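Our small workshop has to decide this month if we buy a robot arm for the packing bench. I have collected many notes, and I will put them here in short posts. Maybe they help someone who is also writing a budget for the first time.

We pack children's shoes for online sellers. The product is light, a little soft, and never the same shape two seasons in a row. A salesman will tell you this is easy. Please ask him to show it with your own product and not with a cardboard box.

The task we want to pay for is simple to write down: take one shoe, put it on the blue mat, toe to the left. On the mat it gets checked and then it goes to the bag. Any quote that does not name this task goes to the bottom of my pile.
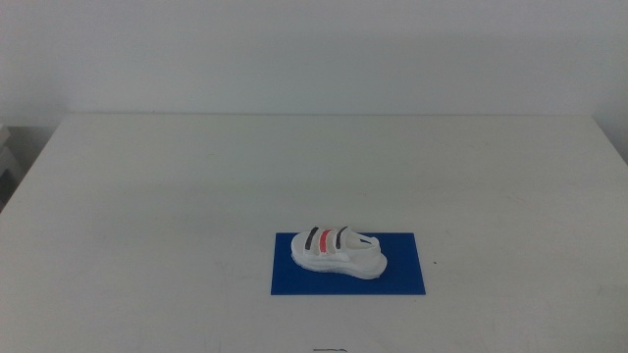 White sandal on the mat, toe to the left.

We have two offers. Prarkier sells the arm, the gripper and the controller as one package. Tresitz sells the arm only, and you choose the gripper from another supplier. The second offer looks cheaper on the first page and I was happy for one evening.

Then I read the pages after the first. With Tresitz, the mounting plate is extra. The cable kit is extra. The training is extra too, and it is held in another city, so there is also travel. I made a new table with every line in it and the two offers came very close to each other.

My advice: do not compare the price of the arm. Compare the price of the first shoe that is placed correctly in your own building. 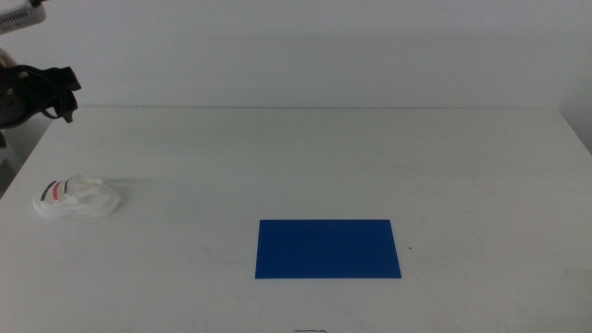

The gripper deserves its own line in the budget. I first put it under "accessories", and my colleague Naomi Kombo corrected me. She said the arm is the part you admire and the gripper is the part you replace. So now there is a line for the gripper and another line for spare fingers.

I reserved some 2,000 dollars for spare fingers, cables and small repairs in the first year. It is my own estimate. Both sellers told me I will not need it – I kept it in.

Naomi also asked a question I had forgotten: what happens when the shoe lies on its side? A person turns it without thinking. For the arm it can be a separate movement, which someone must set up, and that someone sends an invoice. I wrote to both sellers. Prarkier includes five days of setup on site. Tresitz charges for each day.

The table is the cheap part, but please plan it also. You need a fixed place for the mat, free space for the arm to swing, and a surface that is not shiny. We will keep a plain white table. Scuffs do not matter to me. A table that moves matters a lot.

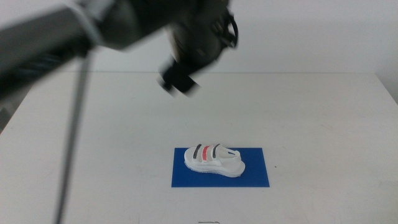 Kashindye, 6 December 2020

I continue with the part about money and time, because two people asked me in messages.

We cannot pay everything at once. The plan is to lease for two years with the option to buy at the end. I asked for the final price to be written in the contract now, and one seller needed three emails to agree to it. If you lease, ask for this before you discuss colors and logos.

Delivery is the other thing. If we sign before the end of the year, the arm should come in April. That is our quiet season, so we can learn slowly. If we sign later, it comes when the summer orders are already on the bench, and I do not want this for my team.

Brimero, the company that insures our building, also wants to know about any machine that moves by itself. Call your insurer early. I called late, and now I am waiting for a form.

Still open for me: the service contract. One offer promises an answer by phone on the same day, but it does not say when a technician comes. I have asked for this in writing and will post the reply when I have it.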